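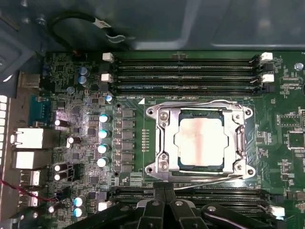
*Processor and socket, lid of the case off. Old thermal paste and all.*

I'd been wanting to talk to the Enolia people ever since a reader asked me if the Sawatzky kit was worth the money, so in June I finally got their product lead on a call. First question - why old desktops?

"Since there's 4,000 of them in a warehouse," she laughed. "Refurbishers pay people to pull processors all day, and they hate it."

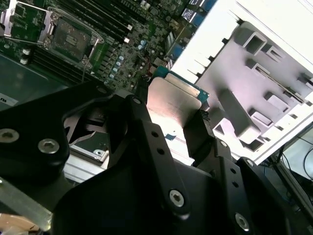

The kit is a gripper, a wrist camera and the software, and it bolts onto an arm you already have (she was very firm on that, they don't sell arms!). I asked how long setup takes. "A morning, if your table's flat. Ours took 11 tries."

My big worry was the socket lever. I've bent pins with my own two hands, so how gentle can this thing be?

"Gentle enough that I let it near my own machine," she said. They've run 273 boards through the trial and scrapped a few, mostly early on. She wouldn't give me an exact number for those, and I did ask twice.

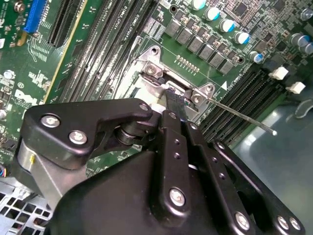

Then there's support. The Wutard plan is $184 a month and covers spare fingertips and remote help, but not travel. I think that's steep for a small shop, and I told her so.

"Try it for a month and call me back," she said. So I might!
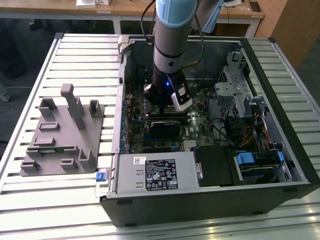 Laptops are next on their list, under the name Tolau. "Way too many tiny screws," she said. "Ask me again in winter."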